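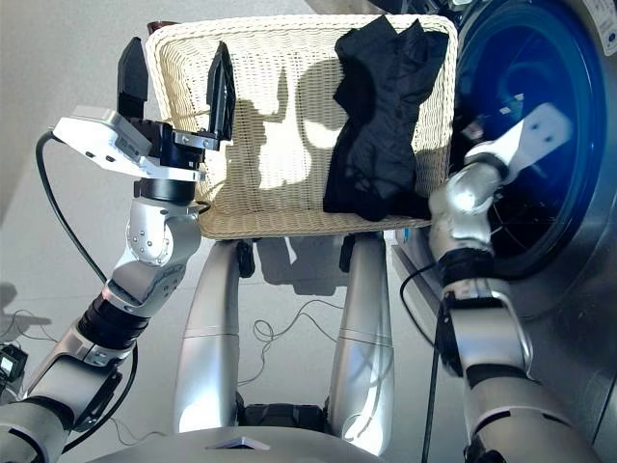

3. Sorting and Preparation of Garments

Project group: Aslak Haugen, Linnea Wikström
Submitted: 17 Jan 2019

The Gendar project examined how household sorting habits affect the condition of clothing before and after machine washing. Garments were gathered in a rectangular wicker basket with a thick rolled rim, and thin, dark items such as soft black fabrics were listed separately from knitwear. The woven basket was preferred to a closed hamper, as air can pass through the sides and the contents can be inspected at a glance.

Over the study period the group entered 117 garments in the register. Each entry recorded the type of fabric, the colour and any damage present before washing. Care labels were consulted where they could still be read — on older items they often could not.

4. Condition of Knitwear

Knitted garments presented the greatest difficulty. An orange-coral knit at the door of the front-loading machine shows several forms of wear together: a small round hole with a frayed rim, a ragged edge and a large clump of pilled fibre. Damage of this kind was graded 2 on the Stastance scale used by the group, meaning that repair is advised before any further wash.

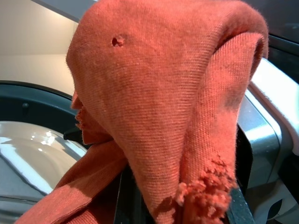

Should a damaged knit be washed before it is mended?
Mending should come first. A loose stitch can run further during the spin cycle, and a small hole is easier to close while its edges are still intact.

5. Limitations

The register relied on visual grading by two students, and their grades were not always in agreement. Fibre content was not tested. A further round of sorting is proposed for August, with a revised form and a separate column for pilling.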